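Last updated: 26 Jan 2023

Notebook, water hardness and glass spotting, Vollside kitchen

Titration kit recalibrated before starting. Old EDTA bottle was reading high, so the last two entries from July should not be used. I have struck them through and left them legible.

Cold tap, first draw: over range. Diluted one to one with distilled and repeated until two runs agreed. Same sample into the conductivity meter: 700 µS/cm. After the Tjoa cartridge: 600. The drop is smaller than the sales sheet led us to expect, but the cartridge trades calcium for sodium, and the meter cannot tell them apart. Conductivity is the wrong measure for this job. Keep logging it for drift only.

Spotting test. Soap for hands and glassware is the plain Putetti bar, no additives. It throws scum with the untreated water and much less with the treated. Glasses are rinsed, drained upside down, left 45 minutes, then held against the black card and graded 0 to 5. Danang Tarigan grades without knowing which supply was used.
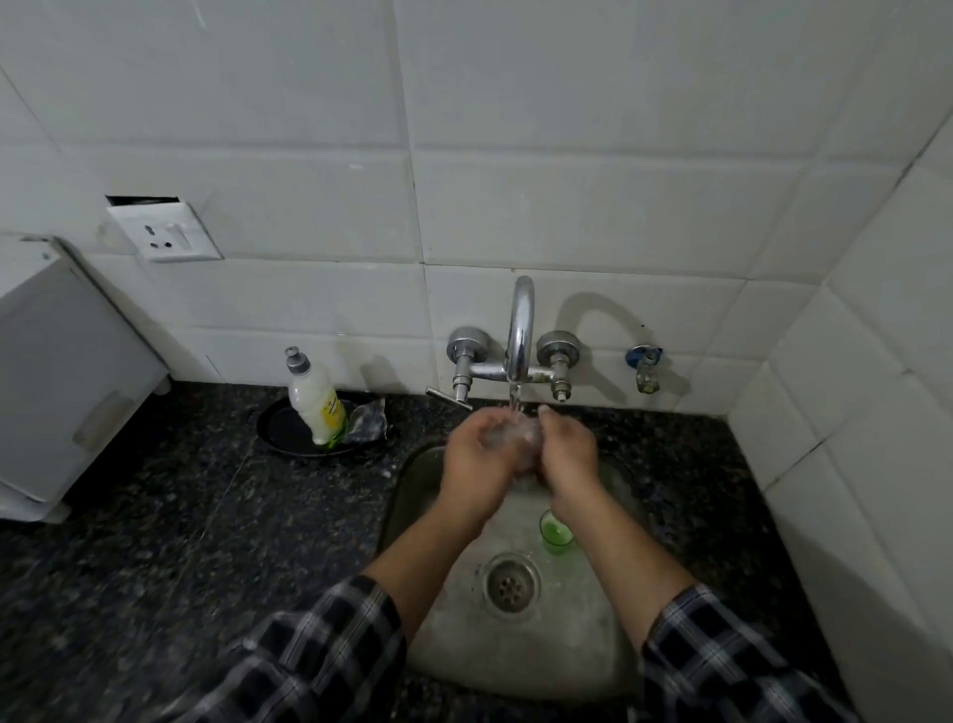
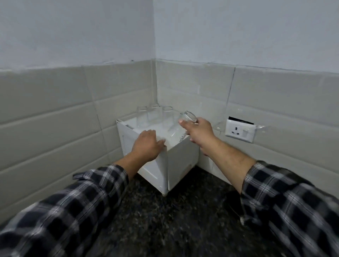

Hands and a glass at the holder, in that order.
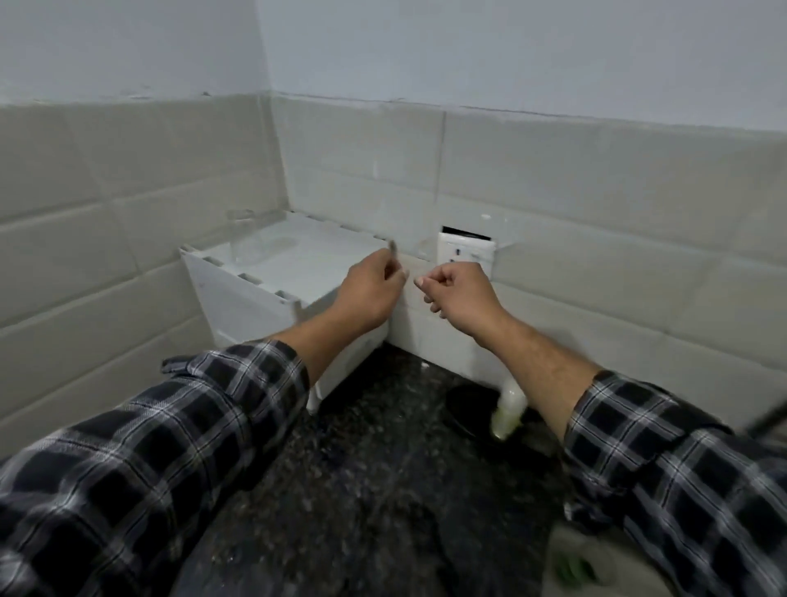

Grades for untreated water sit at 4 and 5. Treated water gives 2, with one 3 that I think was a fingerprint. Danang disagrees and wants the 3 kept. Kept.

Residue from an untreated glass fizzed in dilute acid and left nothing behind, so carbonate. Residue from a treated glass wiped off with a damp cloth. No fizz. Sodium salts, most likely, though I have no quick way to confirm that at the bench.

Flow through the cartridge is down since the last change. Checked the inlet screen: clean. Suspect the resin bed has packed. Backwash per the Trustovness manual, page on regeneration, except that the manual assumes a drain line we do not have. Bucket will do.

Open items:
- fresh EDTA, smaller bottle
- second black card, the first is scratched
- repeat the treated run after backwash, same grader
- ask Tjoa for the resin capacity in grains, the label gives only liters

Meter probe is back in storage solution. Cap was loose again, replaced the O-ring.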